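Geris Opens Its Watch Repair Benches to the Public This December

08/12/2018

If you have a watch sitting dead in a drawer, this is a very good month to dig it out. Geris, the small watch shop run by Lamai Phetsri, is opening its repair benches to walk-in visitors all through December, and you get to sit right next to the watchmaker while the case back comes off.

The idea came from Gøran Solheim, who has been fixing mechanical watches for the shop since it opened. Customers kept leaning over the counter to see what he was doing, so he asked for 4 extra stools and a bigger lamp. Phetsri said yes on the spot!

A basic cleaning and regulation costs $59 during the event, and a full service on a hand-wound or automatic piece is $310. Battery swaps are $10, with the seal checked while the watch is open. Chronographs are quoted one by one – they can be full of surprises, and Solheim would like a look before he promises anything.

There is plenty to see even if your own watch is running fine. Mihret Zeleke is bringing her collection of old Mersha divers, including a lovely one with a faded gray dial that she wears nearly every day. She'll be happy to talk about bezels for as long as you can stand there. 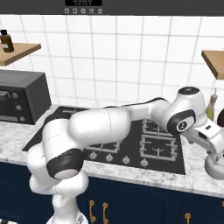
Strap fans are covered too. Crisóforo Meléndez will be cutting and stitching leather to order, and he can match most lug widths while you wait. Bring the watch with you, as guessing at the size rarely ends well. He also has a few canvas straps in olive and navy that look terrific on a plain field watch.

The benches are open from late morning until closing, with no appointment needed for cleanings or batteries. Full services are taken in at the counter and should be ready in January.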